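So I finally made it to the open day at Skollum, the old cannery that's been turned into workshops, and I'm writing this up before I forget which building had the good soup.

I went for the letterpress people. Leilani Sorensen has the whole ground floor on the harbor side now, with 192 drawers of wood and metal type, and she lets you open any of them as long as you put the letters back where they live. I set my own name, upside down and backwards, and it took me 15 minutes (two of the letters were still wrong, ha). She charges 11 dollars for a pack of cards you print yourself on the little hand press, and I bought two packs because I have no self-control around thick paper!

After that I just wandered. The stairs are steep and the signs run out on the second floor, so I went through pretty much every door that was propped open.

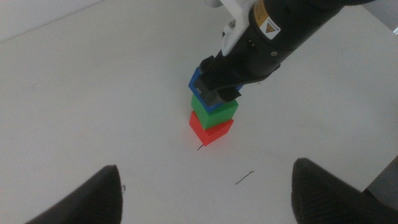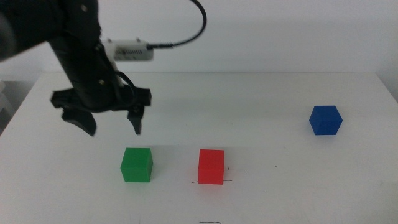 The bookbinders, Podau, are at the far end of the hall, and you smell the glue before you find them. Sota Ebihara was sewing a guest book and talking the entire time without once looking at his hands. I asked what he does about old paperbacks with cracked spines, and he went off on a long and very happy rant about cheap glue. He's got a beginner class starting in February and I put my name down, so we'll see how that goes.

The soup was in the boiler house, by the way. Leek and potato, with rye bread, and they'd made 200 bowls' worth and still ran low by two. Go early. Parking is on the gravel behind the ice store, and the bus stops right at the gate if you'd sooner skip the mud.

I missed the paper marbling on the top floor completely, which I'm still a bit sore over. Hinata Tamura, if you're reading this, please do it again next year!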